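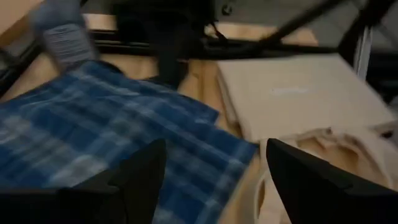 Planning a Two-Arm Bench for Cloth Work

Notes for small shops and labs pricing a first bench for sorting, folding and bagging fabric. They follow the order in which money gets committed, starting with the table. Prices are from our own purchases at the Ploltport shop, before tax and freight, and should be checked against a current quote.

Start with the cloth

Write the item list before asking for any quote. List each fabric item by name, its size laid flat, its size folded, and its weight. A canvas tote with long handles and a thin plaid cloth ask for different things from a gripper. If the bench will handle both, the list should say so, and both should go to the vendor as samples.

Dark fabric deserves its own line. Black cloth on a pale tabletop is easy to find against the table and hard to read within its own folds. Clyde Begay, who specifies our cameras, runs his lighting check with the darkest item on the list and sets exposure from that.

Include the items that are not cloth. Spray bottles and bins take up bench area, and arms have to reach around them.

Measure reach on the real table

Catalog reach is measured from the base to the end of a straight arm. Usable reach over a tabletop is shorter, and shorter again with the wrist pointing down. Tape the base positions on the table, tape the area both arms must share, and send the drawing to the vendor. Ask for the drawing back with the reachable area marked for a downward-facing gripper.

The shared area in the middle is where most two-arm work gets done, and it is the part buyers tend to undersize. Allow for the largest item laid flat. If it hangs over the front edge, decide now whether that is acceptable.

Frame and table

A frame bolted to the bench keeps the arm bases and the cameras in a fixed relation. Ours is black aluminum extrusion. Budget for the extrusion, brackets, fasteners and end caps as one line, and add spare T-nuts. The first frame we ordered came to $1,069 with corner brackets and no feet.

– Order rails one size longer than the drawing and cut down.
– Choose a solid top that will hold a bolt. Thin hollow-core tops are not suitable.
– Leave a second table behind the bench for bins and finished goods.
– Mark bin positions with tape so they can be put back after cleaning.
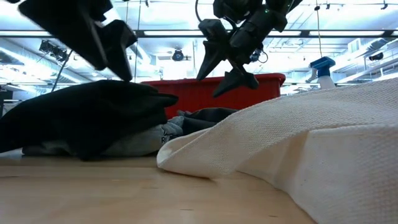 Both grippers over the bench, with the bin at the back and the towel and spray bottle at right.

Grippers and fingers

Grippers are usually quoted with one pair of fingers. Fingers are a wear part and should be treated as one. Ask for the price of a replacement pair, the lead time, and whether the mounting pattern is published. If it is, a local shop can make alternates. Ceretti made our last set from our drawing and kept the file for repeat orders.

For fabric, finger tip shape matters more than grip force. Narrow tips get under an edge or pinch a single fold. Broad pads hold a stack better. Order one set of each before settling, and test them on the worst item on the list. A heavy woven towel with a rolled edge is a fair test.

Check the opening width against the thickest folded item, with the fingers you intend to use fitted. Aftermarket fingers often reduce it.

Cameras

Plan for a camera at each wrist, one overhead or at head height, and one fixed at the side. Wrist cameras see the contact point and blur during fast moves. Fixed cameras see the layout and get blocked by the arms. Neither replaces the other, so resist cutting a camera to make the budget close.

Ask for these in writing:

Shutter type, global or rolling.
Minimum focus distance, for wrist units in particular.
Cable length and connector, including whether the connector locks.
Number of cameras the computer can run at full rate on its existing ports.

The last item is the one that caught us. Priya Obi found that our computer shared one controller across all its front ports, and an add-in card had to be ordered after delivery.

Lighting

Overhead fluorescent fixtures are good enough for people and uneven for cameras. Before buying lamps, record the bench for one full working day and look at the worst hour. Ours was 2 p.m. in April. Shades may cost less than lamps. A side camera that looks slightly upward will take in the ceiling lights as well, and its exposure should be locked.

Cables and power

Cable is the most underestimated line in any bench budget. Each arm needs power and data, each camera needs data, and every run has to leave slack at the moving joints. Route bundles along the inside of the rails and out at the corners. Keep loops at the wrist long enough for full rotation, then check them by moving the arm slowly through its limits.
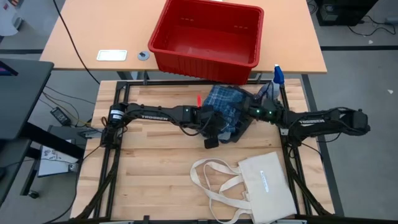
Put power adapters on a shelf or a bracket if there is budget for one. Floor placement works until somebody mops. Label both ends of every cable before the first one is plugged in. Dolores Nakamura uses printed heat-shrink labels; masking tape will do for the first month.

Leave clear floor on at least one long side of the bench. A person has to reach the table to reset items, and will do so many times a day.

Sample budget lines

Our total for everything except the arms was $3,382. The share spent on small parts was larger than planned. Use these headings when asking for quotes:

1. Arms and controllers
2. Grippers, plus spare fingers
3. Frame, brackets and fasteners
4. Cameras, lenses and mounts
5. Computer and port cards
6. Cable, ties and labels
7. Power distribution and emergency stop
8. Bins, test fabric and cleaning supplies
9. Freight, setup and training

Hold back a reserve for items 3 and 6. Jirkow quotes items 1 and 2 together and will split them on request, which makes comparison easier.

Lead times

Arms had the longest lead time in our order, at about nine weeks. Extrusion and cable came from stock at Pennington. Order the table and frame first, then use the wait to fit cameras and settle the lighting. Heikki Hämäläinen had all cameras mounted and focused before the arms were delivered, and the only rework was two brackets moved inward to clear the elbows.

Keep all shipping cartons until the acceptance test is signed. Returns without the original foam were refused by one of our carriers.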